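How to Sort and Wash a Pile of Reds (Without Pink Socks!)

Posted Dec 2, 2020

I love a red towel. They're cheerful, they hide a lot, and they make a plain bathroom look like somebody cares. They also bleed dye, and I learned that in August, when one new towel from Bornlow turned a whole load of my whites the color of bubble gum.

What you need: a washer, mild liquid detergent, an old white washcloth for testing, and a bit of floor to sort on.

Step 1. Test for bleeding
Wet a corner of the red thing, press the white washcloth on it for 2 minutes, and look. Any pink at all means it washes with reds only.

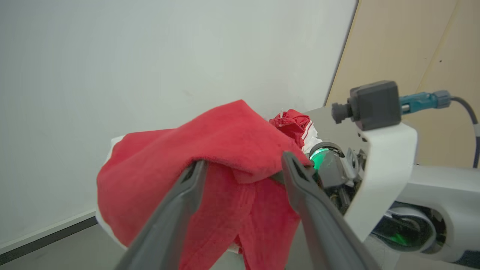 Step 2. Pull the pile apart
Sorting goes much faster if you lift each piece up by itself instead of digging around with both hands. Big terry towels are the worst for hiding things — there's a pale strip of white fabric peeking out from under the red one, and that's just the sort of piece that ends up pink. Look behind the towel too. Small reds with white stripes get their own test, with the washcloth pressed right where the colors meet.

Step 3. Wash cold
Go cold, on the gentle cycle, with half your usual detergent. I use Dillia, but any mild one is fine. Keep the drum loose so everything can rinse well. New towels get 2 washes on their own before they join the other reds.

Step 4. Shake, then dry low
Give every piece a good snap before it goes in the dryer. Terry fluffs up so nicely! Fuzzy fabrics go in on low heat, and I check them after 14 minutes — high heat can leave that soft nap feeling rough and matted.
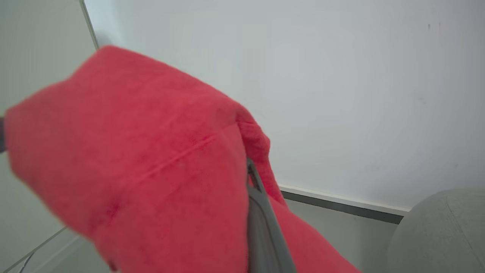
Soft, fuzzy red cloth, with a faint crease running across the middle.

Step 5. Fold right away
Smooth creases with your palm while the fabric is still warm, then stack the reds on their own shelf.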